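Section 4: Placing and pairing the Narneck room sensor

Choose a spot before you take off the backing strip. The adhesive holds well and can pull the finish off if you move it later. Keep the sensor at least 10 inches from any window glass, and do not put it where direct sun will reach it in the afternoon. A shelf or an inside wall is best. 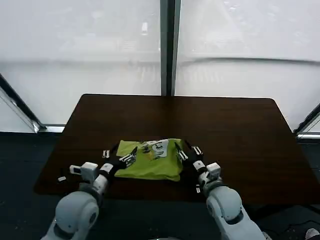
4.1 Pairing

1. Slide the battery cover down and pull the tab.
2. Hold the side button until the light blinks amber.
3. Open the Torana app and tap Add Sensor.
4. Type in the last three digits on the label – for example, 453.

Note: The sensor drops out of pairing mode after 46 seconds. If the light goes off, repeat step 2.

In rooms with large windows, set Glass Area to High. Readings tend to run low near big panes on gray days. 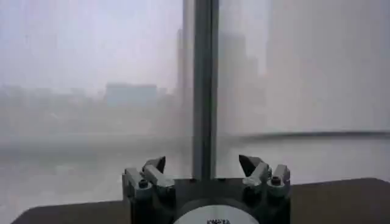
Fig. 4-2. Tall window, hazy day.

4.2 First readings

Leave the sensor alone for an hour. Early readings may be off by a few degrees while the case settles to room temperature.

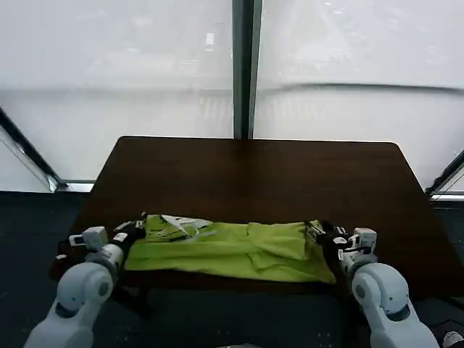
If the numbers still look wrong after that, go to Settings, then Offset, and match them to a thermometer you trust. The log holds 1,304 readings – older ones are erased first.

Caution: Do not use rechargeable batteries.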